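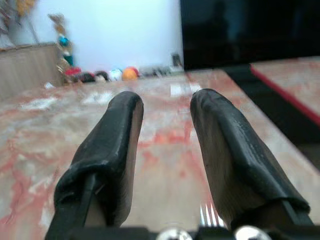
Tables Laid and Unlaid: A Small Gallery

Welcome, and thank you for stopping by! For a good while now I have been meaning to put the table pages in order, and with the rain coming down all of Sunday, 16th March, I ran out of excuses, made a pot of tea and sat down to do it. This is a short page, shorter than the one on pantry shelves (which got away from me, I know, and several of you were kind enough to say so), and it is given over entirely to the marble-look table and the first few pieces of what goes on it.

I have a great soft spot for tabletops of this kind. My aunt in Jarkulside had one in her kitchen for as long as I can remember, and as children we used to follow the veins with a fingertip and decide which were rivers and which were roads, and there was always a quarrel over who got the longest river. The pattern at the top of the page is the same sort of thing, cream and off-white and beige with pink and salmon swirling through it, going over to a reddish orange in places. I could look at it all afternoon. People will tell you that a busy pattern fights with the dishes, and with flowered china I suppose it does, but put something plain on it and the two get along beautifully.

Vilém Kadlec, who has lent me more tablecloths over the years than I have ever given back, wrote to say that a top like this should never be covered at all. I agree with him for breakfast and lunch. For a long supper I still like a cloth, if only for the quiet, because spoons do clatter so on a hard top!

Now for the tableware. I like to begin with one place and get it right before I bring out the rest, and I begin with the bowl, always, and let everything else find its spot from there.
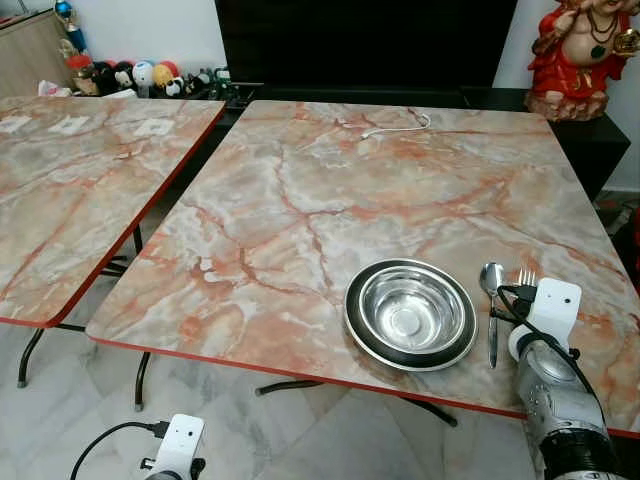 Steel bowl on its dark-rimmed plate, with the spoon to the right and the tips of a fork just beyond. Note the thin red band along the edge of the folding table.

I am very fond of a stainless steel bowl at the table. Mine came from Stoyanova, the little housewares shop by the bus stop, and I have had it through three kitchens and one very rough move in August. You can drop it, you can stack it, you can carry soup out to the garden in it and not worry about the step. A plate underneath makes all the difference, though. It gives you somewhere to rest the bread and something to hold on to when the soup is hot, and a dark rim around bright metal looks smarter than you would expect from such everyday things.

As for the spoon, I keep it on the right with the handle toward the person eating, the way my mother did. The fork I have moved back and forth all my life. Vlastimil Paulík holds firmly that it belongs on the left and will quietly move it over if you leave the room, so at his house you will find it there, and at mine you may find it anywhere.

A word on folding tables, as I am often asked. Do open yours all the way and give it a little push at each corner before you set anything down. Wipe the trim along the edge while you are at it, since crumbs love to sit there, and use a soft cloth that is barely damp. For storing, stand it behind a door with an old towel over the top, and it will keep its shine for years.

The gallery as a whole now holds 683 pictures, which surprised me a good deal when I saw the number, and the table pages are up to date as far as the Gorness suppers. The pictures of the Konus picnic baskets will go up next, as soon as I have found the envelope I wrote the captions on.

Back to Tables | On to Baskets and Trays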